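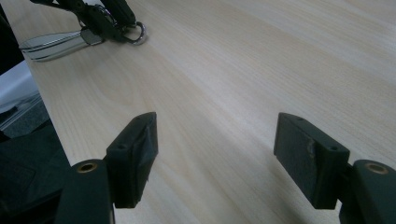
The top of the Nakell: pale beige, with the arched grain at the left and the sheen across the middle.

Home Kitchen Furniture Garden Letters

The Nakell kitchen table, after a summer and a bit of fall

By Müzeyyen Aydoğan
22 October 2000
6 comments

I put off buying a kitchen table for so long that my family had stopped bringing it up. We had my aunt's old one, which was dark and heavy and had one corner you had to lean on if anybody was cutting bread, and I was fond of it in the way you get fond of a bad-tempered cat. But when we moved into the house on Grarngate the kitchen was on the north side, and that dark table in that dark room made every breakfast feel like four in the afternoon. So in July we went and looked at tables, and we came home with the Nakell, and several of you have written in to ask how I like it. I like it a lot, with a couple of complaints that I'll get to.

We got ours from Tritullow, the big furniture place out past the fairgrounds, and I'll say right away that I went in for something else. I wanted a round one. My sister-in-law Tülin has a round one and it makes her kitchen look like a magazine. But I sat at the Nakell to rest my feet while Paul was off measuring something, and I put my hands flat on the top, and I just didn't want to get up again!

The top is what you are paying for, so let me spend a little time on it. It's a light wood-grain finish, pale beige, but when you live with it you start seeing other colors. There are grayish streaks, and there are some slightly pinkish ones too, which I didn't notice in the store at all and which my daughter pointed out while she was supposed to be doing her spelling. I worried the pink would fight with the curtains (they're green) and it doesn't. It's so faint that most visitors would never see it. The grain itself is fine, and in places it opens out into these broad arches, like the lines on a map where there's a hill. On ours the prettiest part ended up at the end where I do my mixing, so I get to look at it while I'm beating eggs. If you are buying one, do walk around it before they box it up, and think about which end is going to face the room. I didn't, and had to make Paul turn the whole thing after we'd already put the legs on.

As for the finish, it has a soft sheen to it, and how you feel about that will depend on your windows. In our kitchen it's a blessing. The light comes in low and slides across the middle of the table and the whole room perks up. Tülin has big south windows and she came over with her coffee, looked at it sideways, and said she'd be squinting at it by lunchtime. She may be right. It isn't shiny like a piano, but it does hold the light, and you'll get a bright patch wherever the window happens to be pointing. Take that into account if you read the paper at the table.

Now for how it works as a kitchen table, since I don't own a separate work surface worth the name and nearly everything gets done on it. I roll dough right on it. I've had börek stretched out nearly end to end, and the pastry lifts off without a fight if you've floured it properly. I'm told you can knead on it too, and you can, but put a damp dish towel down first if you use a board, or the board will go skating off toward whoever is sitting across from you. The same goes for a mixing bowl. I whisked a batch of pancake batter on the bare top the first weekend and chased that bowl halfway to the wall. A folded cloth underneath and you're fine.

It cleans up easily. I use warm water with a drop of dish soap, then a dry cloth following the grain, and that's all it has ever asked for. Flour wipes off, egg wipes off if you get to it before it dries, and beet juice wipes off if you are quick. I was not quick with the turmeric. There's a small yellow mark near my husband's place that has been fading a little each week, and I've put the salt on it and I'm letting it be. The one thing the pale color does is show you every crumb. On my aunt's table you could have hidden half a loaf. On this one I can see a single poppy seed from the stove, and I find I wipe it down much more than I used to, which is either a fault in the table or a fault in me. Oily fingerprints show in that sheen as well, mostly in the evening with the lamp on.

It sits 30 inches high, which suits me very well in a chair and is a touch low for long jobs standing up. My friend Şükran is a good deal taller than I am, and after an afternoon making stuffed grape leaves she was holding the small of her back. Four of us eat at it with plenty of room. Six will fit if they're friendly, and at Elif Naz's birthday we had the two littlest ones on the piano bench along one side, and everyone got fed.

Putting it together is where I'd take points off. The instructions have hardly any words, and the drawing for the legs shows them from underneath without telling you so. It took two of us most of an evening, and there was a stretch where we weren't speaking. Lay the top face down on a blanket, a thick one, and get all the bolts in by hand before you tighten any of them. Ours wobbled slightly for the first week until I went around again with the wrench, and it has been steady ever since. Two of the felt pads for the feet came off almost at once and I replaced them with better ones from the hardware store for pocket change. For the price I think they could have managed better pads.

I did call the store about the pads, and the man I spoke to, Kavinda Thambiah, was very kind about it and offered to send more. They came. They also fell off, so go straight to the hardware store.

Would I buy it again? Yes, I would. If your kitchen is dim and you want something to lift it, go and see one, and put your hands on it. If you have lots of strong sun, or if you are the kind of person who can't rest while there's a crumb in view, maybe sit at it for a good long time in the store before you decide. They don't mind. I must have been in that chair half an hour and somebody brought me a glass of water.

The matching bench comes in the same pale color and I haven't tried it. Paul says the piano bench is doing fine.

6 comments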